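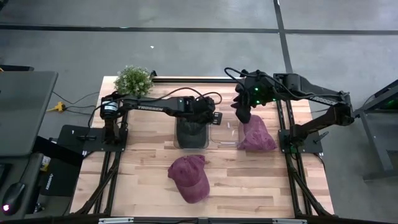 Trygve Midtbø asks why the second cell can't wait until after March, given that the first one isn't busy all day. Fair question. Answer in parts.

The first cell is busy enough. It was booked 32 hours last week, and the gaps are changeovers. You can't sell a gap of twenty minutes to another job.

What we have now: two Trossen arms facing each other across a butcher-block top, black aluminium rails either side, clear tub between them. Current work is soft goods. Caps, mostly.

The arms are the easy line in the budget. The lines people leave out are the frame, the grippers, power, cable runs and floor space. On the Bramport quote those came to 38 per cent of the total.

Spares. I want 2 grippers on the shelf before the order for the second cell goes in. Fingers wear, and a week waiting for a part costs more than the part.

Cables. Leave slack at the wrist and at the base, then budget for replacing them anyway. I've put them down as a consumable. Finance had them as a fixed asset, which was wrong.

Vosurier offered a used frame at 2,000 less than new. Declined. The hole spacing differs from ours and we would be drilling new base plates – a day's work each, plus setting up again afterwards.

Roksolana Zinchenko wants the same table height on both cells so that programs move across without rework. Agreed, and it is in the spec. Tabletop stays wood. Cheap to replace, easy to screw into.

Still open: whether the second cell gets its own PC or shares. I lean towards its own. Price from Funau is due by the end of the month, and the order goes in after that.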